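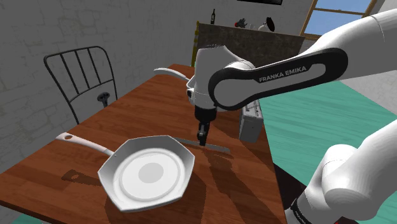
Figure 1. Simulated kitchen cell, gripper above the serrated knife.

Unit 4: Rules for handling edged tools
Instructor: Rekha Hegde. Lab notes: Davoud Zarei

4.1 Scope. These rules apply to all table-top tasks in the Niltstead course, simulated or physical. A rule is not relaxed in simulation. Controllers written there are moved to hardware in March.

4.2 Before motion. State the hazard class of every object in the task file. A knife is class 2 even if the task never calls for it. Record the speed limit and the force limit as separate entries.

4.3 Approach. Come down vertically over the handle. Keep the fingers open until the pose check passes. Do not plan a path that carries a blade over the edge of the table.

4.4 Stops. A protective stop may be reset from the console. An emergency stop requires a walk around the cell and a signed log entry.
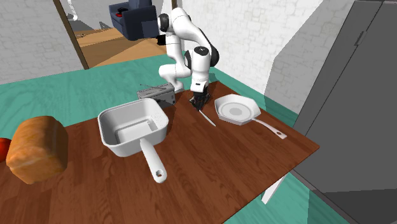

Does a task that passes in simulation still need a risk assessment before it is run on hardware?
The assessment is required every time, and it must cover the tool, the fixture and the people who can reach the cell.

4.5 Records. Keep the log of each failed grasp together with the controller version. Run 326 in the Misside archive shows the accepted layout.

Reading: course notes by Diane Fraser, sections 2 and 3.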